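5.3 Failures near the tabletop

We had expected most of our trouble to come from the grasp itself, and for the larger household items it did. With the jewelry tasks the story was different, and we would like to spend a little time on it here, partly since it cost us a good share of November and partly in the hope that another group working with small metal parts can skip the same detour.

Over the whole jewelry set we ran 1408 attempts with the Leone arm and the Orkex two-finger gripper. Of these, 483 were marked as failed by the operator. A failed attempt in our bookkeeping is any attempt in which the target object did not end up at the goal, whatever the cause, so the number takes in everything from a slipped hoop to a run that the arm stopped on its own. When Cletus Holloway went back through the logs and sorted the failures by the last event recorded before the stop, the largest group by far turned out to be protective stops with the fingertips within a few millimeters of the table.

A protective stop is a good thing to have, and we would not want to be read as complaining about it. The arm felt a force it did not expect and it stopped, just as it should. What worried us was that the force was so often there. The controller believed the tips were still clear of the surface when they were already pressing on it, and the log from the wrist sensor shows the load climbing steadily for several control cycles before the limit was reached.
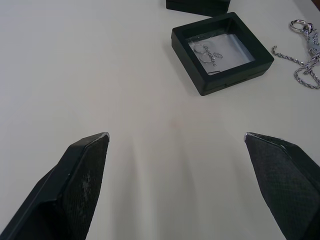

Our first guess was the depth estimate. A matte white surface gives a wrist camera very little to hold on to, and the soft shading between the fingers moves along with the gripper, so the Serorness depth module has a habit of treating it as part of the table. Small shiny things add to the confusion. Fine chain links throw back bright points that come and go as the wrist turns, and a clear plastic insert in a display case can be read as lying at the height of the film, at the height of the floor beneath it, or somewhere in between. We spent many patient hours retuning the module, and the error did get smaller – but the stops kept coming at nearly the same rate.

The real fault was a plainer one. The finger length stored in the Golix calibration file belonged to an older pair of tips, and the pair we had fitted for the jewelry work was 4 mm longer. On a mug or a sponge this makes hardly any difference, for the gripper closes well above the table and the operator never feels it. On an earring lying in a shallow case, 4 mm is more than the whole height of the object. The depth error had hidden the mistake nicely, sometimes canceling it and sometimes adding to it, and that is why the failures looked random for as long as they did.

We should also mention the wear on the finger pads. The textured grip surface is scuffed in places, and for a while we suspected that it was letting small rings slide out during the lift. We compared worn pads with fresh ones over 100 attempts each and could not find a difference that we would be comfortable reporting, so we leave the question open.

Two changes followed. The finger length is now measured at the start of each session by a slow, low-force touch on a fixed block, and the session will not begin if the result disagrees with the stored value. The force limit is also lowered whenever the commanded height falls below a set margin, so that a wrong estimate of the table leads to a light touch and a stop, with much less load on the tips.

Figure 4. The jewelry task from the wrist camera, with the gripper open and a pair of hoop earrings in their case.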